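Getting to the hook: Mwanahawa Mushi on planners, bad timestamps and the humble coat hanger

Interview by Erick Kariuki

Mwanahawa Mushi is eating a mandarin over her keyboard when I get through. Two o'clock her time, no lunch yet. She writes the planning and replay code at Wirkow, a small outfit doing manipulation software for laundries and garment sorting, and she has a release going out tonight. So we go fast.

First question is the obvious one. Why hangers?

"Because they're awful," she says. "Thin, shiny, curved, and half of them look like some other part of themselves. Depth sensors hate them. You get the stem, you lose the hook, you get the hook and it's floating four centimetres behind where it should be. And then people want you to hang a shirt on one."

The software is called Skorden. Three parts, more or less. A perception module that guesses where the graspable bits are, a planner that turns the guess into an approach, and a controller that closes the fingers and decides when to stop closing them. Mushi owns the middle bit but ends up in all of it. Most of the learning comes from demonstrations done by hand with a gripper you carry around, and her planner has to make sense of whatever comes in.

"People think the hard part is the model. I spent most of October on timestamps."

Go on, I say.

"Finger width was coming in on one clock and video on another. Drift between them of 29 milliseconds by the end of a long recording. Doesn't sound like much. But when the pads are closing on something thin, that's the difference between 'touching' and 'not touching' in the label. So the policy learns to start lifting before it's got hold of anything. We watched it do that for two weeks and blamed the network."

The fix was dull, she says. One clock, a check at the start of every recording and another at the end, and the file gets thrown out if they disagree. The checker is its own little tool, Raketti, and it's apparently the most used thing the team has written. She sounds a bit put out by this.

I ask what the planner sees before contact. She talks about the gap. The space between the fingers is treated as a volume, a sort of wedge that travels with the tool, and the planner scores each approach by how much of the target ends up inside it and how much of everything else stays out. Rods are the nasty case – long in one direction, almost nothing in the other two.

"If you come in along the rod you've got nothing. If you come in across it, lovely. The trouble is the score is nearly the same for both until you're quite close. So we sample more as we get near. It used to be 6 candidates all the way down. Now it's 6 far out and loads when you're close in."

How many is loads? "Depends on who's been editing the config."

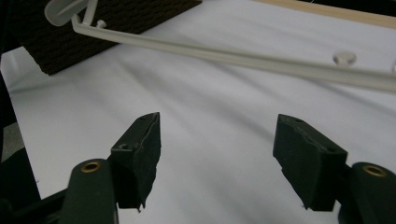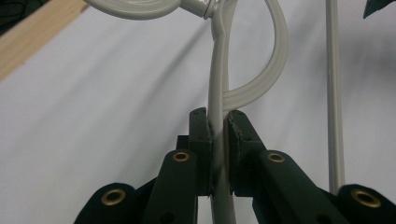
Gripper work with the pale plastic parts. First picture: fingers open, rod beyond the tips. Second: the pads closed on the grey stem.

What about once it's closed? Different problem, she says, and a different person's code until last year, when she inherited it.

"The old controller went to a target width. Fine for a block. For a stem you don't know the width well enough, so you either crush it or you wave at it. We changed it to look at how fast the fingers are slowing down. When they slow and keep slowing, that's contact, hold there, squeeze a touch more, done."

Does it ever get fooled? Long pause, some mandarin noises.

"Cloth. Cloth fools it. You get this mushy slowing down and it never really settles. So there's a timeout, and I hate the timeout, but it's staying."

She's more cheerful about the hooks. A closed loop seen from one side can look to the perception module like two seperate rods, and the planner would happily choose the wrong one. The team tried a fancier detector, gave up on it, and put in a rule instead: if two candidate grasps share a join, prefer the one on the straight section. Thirteen lines of code.

"I was embarassed to submit it. It beat the detector on every test we had. I still want the detector to win one day, mind you. A rule like that only works until someone hands you a hanger with no straight section."

And have they?

"Nyamweya sent us one." That's the sorting plant doing the first on-site trial. "All curves. Somebody's design project, I reckon. The planner just sat there. Returned an empty list, which at least is what it's supposed to do when it's got no idea. The previous version would've picked something and gone for it."

She brings up the empty list a few times, actually wants it in the article. Roughly half the arguments on the team have been over whether the planner should be allowed to say no. Operators don't like it. It looks like a crash from the outside, a tool hovering over a table doing nothing. So now there's a message on the screen with the top rejected grasp drawn in and the reason next to it.

"Too close to the peg, too shallow, whatever it is. Plain words. They stopped ringing us after that. Well, they ring less."

Last one, since she's looking at the clock. What's in tonight's release?

"Bit of logging. A fix for the viewer, the colours for left and right finger were swapped, for months, and we'd all just gotten used to reading it backwards. And the close-in sampling is on by default." Someone says something behind her. "And possibly not the viewer fix. I have to go."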